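Robotics club notebook, Nolte project
17 March 2019, Brurbridge workshop

Back at the sorting task today, and I want to get this down while I still remember what we changed and why, as the last entry was so short that I spent the first part of the afternoon trying to work out what I had meant by "same as before but slower." (Slower than what? I'm still not sure.) So I'm going to be wordy this time, and whoever takes the next session is welcome to skim!

The job is the one we picked for the Virier student challenge in May: pick up small household things and sort them by kind. We settled on plugs and chargers because everybody had some in a drawer at home, and they're awkward little things, which makes them good practice. We're still using the driving script from the Nirkent kit, with our own grip settings on top. The log stands at 486 attempts since we started keeping it properly, and I'm very fond of that log, messy as it is.

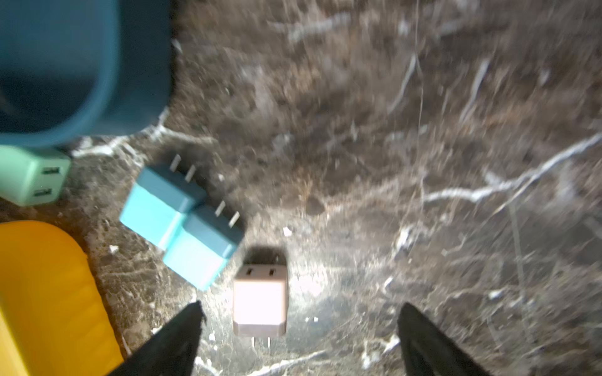
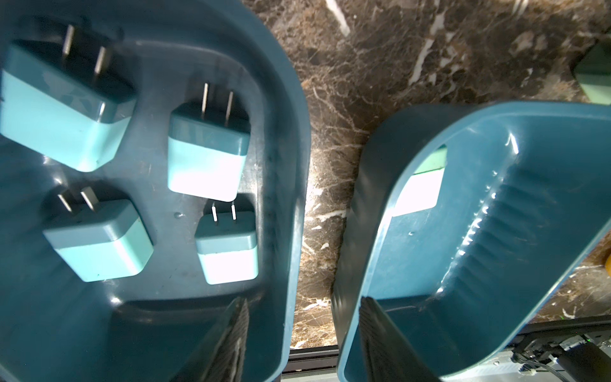 Grip settings first. We began with the closing speed at 20, which was what the kit suggested, and went down to 11 after a couple of chargers got nudged away before the fingers had a proper hold. I tried 7 as well, but it was so slow that we'd never get through a round in the time allowed, so 11 stays for now. The approach angle matters more than I expected. With something like the pink adapter, standing up and down between the open fingers with clear space on either side, I'm happy to go straight in. The two turquoise ones lying partly over each other are a different story, and my feeling is that we should always take the top one first and look again before planning the second. The script doesn't do that yet. It plans both from the same look, and I'd like somebody with more patience than me to go through that part of it.

The marble is also giving us some trouble. Those white veins and the shine off the stone are a lot for the detector to sort through, and I've saved a batch of shots to label at home.

To do before next time: label the batch, write down the grip settings on the card by the power switch, and ask if we can keep the two bins out between sessions so we don't have to line them up again.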